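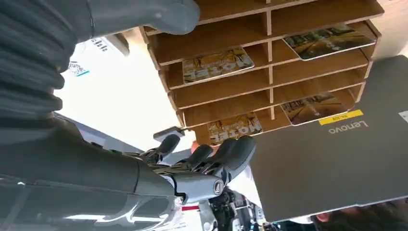 Gray Lenovo laptop with its yellow label, and the wooden cubbyhole shelf.

Banis shelf list: README

Welcome, and thank you for reading this before opening the list (I know how tempting it is to go straight to the rows). The Banis shelf list is our record of the laptops that are kept in the cubbyholes at Clirnov, what comes with each one, and what state the loan room was in when somebody last went through it. Ludivine Barbier started it as a page taped inside a cupboard door, and it has grown a good deal since then, mostly in the notes column.

What is in it

There are 40 laptop records, one row to a machine. Each row has the asset code, the make, the cubbyhole, the charger it was paired with, and a notes field where people have written whatever they felt like writing. Please do read the notes! Some are only "hinge stiff," but others will save you an afternoon.

The asset code is the one on the small label on the lid. Copy it exactly as printed, including any leading zeros, and don't go by the other stickers, which may be left over from earlier loans or from a repair. If a label has worn away, put "unread" in the code column and leave the row where it is. Timothée Chevalier goes through the unread ones in September and matches them up with the purchase papers.

Cubbyholes are written as row and then compartment, counting down from the top and across from the left, so the second compartment of the top row is 1-2. Older rows from the Montecinos office used letters. I have changed all of those that I could make sense of, and 5 remain with a question mark beside them.

The room sheet

The second sheet is about the room, and I'm fond of it, though I realize it looks like a strange thing to keep. Whoever puts the laptops back also has a look at the floor and writes down what they find: cables lying across the carpet, chargers with no partner, crumbs, paper clips, that sort of thing. The carpet is gray and speckled, and small things vanish into it unless they happen to be pale.
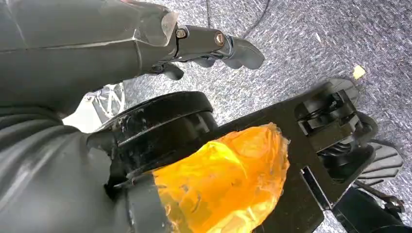
Loose cables go in by color and by what they were attached to, if anything. "White, tangled" is a perfectly good entry, and so is "black, thin, end not found." Please don't pull on a cable just to finish a row. Eugénie Chauvin has a box for strays, and once a cable is in the box its status changes from "floor" to "box," with the old entry kept underneath.

Known problems

Two people filled in the room sheet for a while without agreeing on what counted as a tangle, so the early entries are uneven. Charger pairings are reliable only for machines that haven't been out on a long loan. The Bater export drops accents from names, and poor Vasilis Bošković comes out differently nearly every time.

Corrections

Send them to Quentin Tessier with the asset code in the subject line, or leave a note in the cubbyhole with the laptop. He checks before lunch.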